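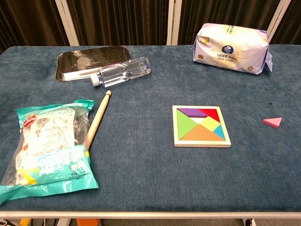

Vuvo's reply to our October query was that a second set of hands should be ordered with the first, as the lead time on a single replacement finger is the same as on a full pair. We have taken this into the revised equipment plan below, with one change to the quantity.

Status at end of November

Tabletop work continues with the household object set and the tangram. The set mixes soft film packs, a clear bottle, a metal tray and a puzzle with small flat pieces, and it remains the basis for comparing end effectors. The triangular pieces place the tightest demand on fingertip shape. The bags and tissue pack matter more for grip force limits.

Spending to date is within the approved equipment line. The table, felt covering and curtain backdrop are closed items and need no further funds. Object replacement is charged to consumables, capped at 200 dollars per month.

Hands: two quotes received, from Vuvo and Wevholm. Wevholm is lower on unit price but excludes wrist adapters and the first year of service. With both added, the difference is small, and we recommend Vuvo – the existing mounts can be kept.

Fingertips: Pakzad offers molded tips in packs of 16. One pack covers both hands with spares. We request 4 packs for the coming period.

The present configuration is a pair of white-palmed hands with black segmented fingers, on white forearms, working from the near side of the table.
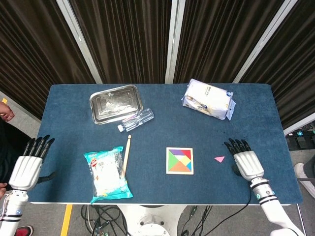

Budget request for next period

We ask for release of 3000 dollars from the reserve as a deposit on one spare pair of hands. The balance falls due on delivery and is already in the approved line. Cable management is a separate item, to be quoted by Kanach – floor channels and a strain relief kit for the base. No figure is available yet.

Risks: the Vuvo quote expires before the next review. If the deposit is not released by then, the price must be confirmed again and the delivery slot is lost.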